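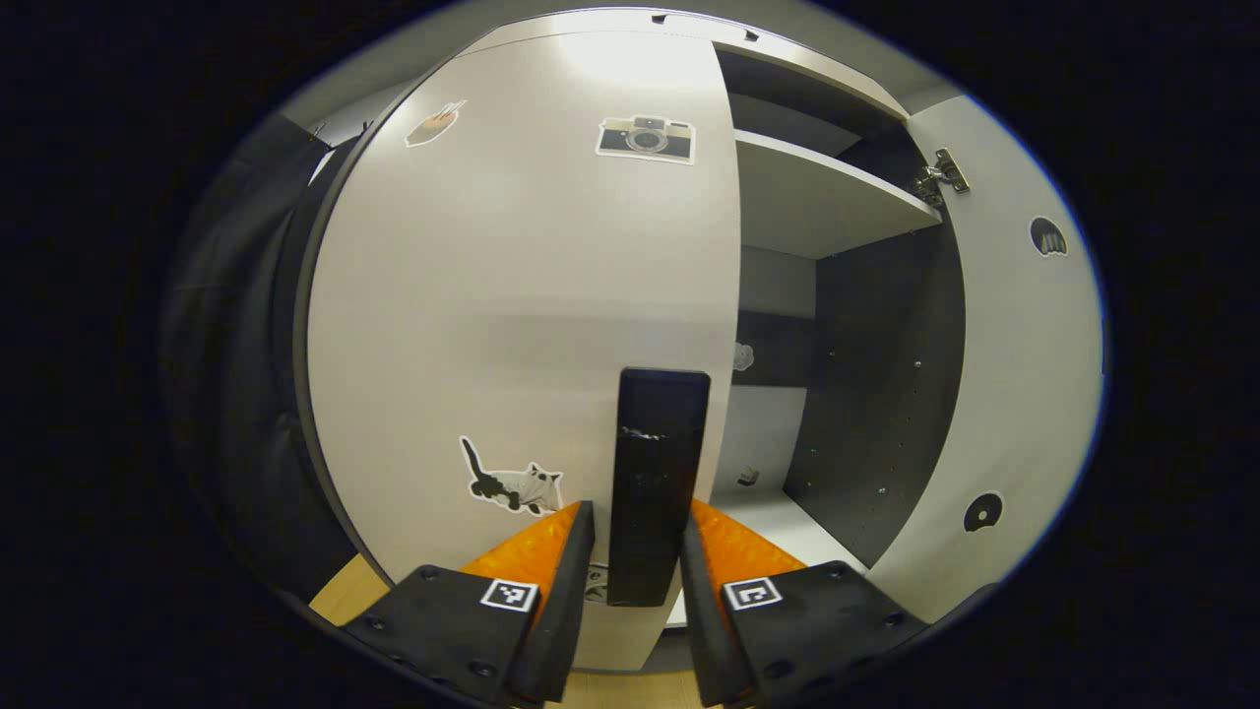
**Stonow workshop, gripper build — Monday minutes**

Present: five of us, plus whoever came in for the drill bits and left again. I took notes, so blame me for the spelling. We started at 7:10 because the kettle was slow.

**1. Last month's notes**

Read out loud, mostly agreed. One correction: I'd written that the Yazzie printer was fixed. It isn't! It prints fine until it gets warm and then it skips. Please don't start anything long on it overnight.

**2. Finger pads**

Long chat about this one (sorry to anybody who came for the budget). The orange textured pads stay for now. Two people wanted to go back to plain rubber, and I was one of them until I tried both again at home on Sunday's pile of stuff. We'll keep the orange ones through March and then look at how the edges are wearing. Spare pads are in the Bindau box under the bench, and if you take the last pair, write it on the lid.

**3. Markers on the mounts**

The tracking drops out when the fingers are angled and there's a lamp overhead. Idea from the floor: reprint the markers on matte paper and glue them flat, no tape over the top. I said I'd do a set by next meeting. Left and right need different codes, and I mixed them up last time, so somebody please check mine before they go on.

**4. Home tasks**

We talked about which jobs to try next outside the workshop. Cabinets won easily — getting something tall and thin in and out past an open door is harder than any of us guessed, mostly on the wrist. Shelves at knee height are the worst of it. We agreed to stick with real furniture and leave the foam mock-up alone. Drawers got three votes and will wait.

We have 198 clips sorted so far and 916 still sitting on the shared drive with no labels. I'd love some help there, it's dull but you can do it with the radio on.

**5. Money**

The tin and the account together come to $2214. The Vornier motor order comes out of that once we settle on the size. There was a fairly loud discussion about buying the bigger motor (I'm for it, the weight worries me a bit) and we didn't finish it. Back on the list for next time.

**6. Any other business**

- The side door sticks. Lift and push.
- Whoever borrowed the small hex keys, we need the 2 mm for the mount screws.
- Could we have snacks that aren't powdery? The bench rollers are full of sugar.

**To do**

- Me: matte markers, left and right set
- Motor weights, both sizes, on the kitchen scale: still needs a name next to it
- Everyone: label a few clips before we meet again

Finished at 8:45, and a few of us stayed on to poke at the printer.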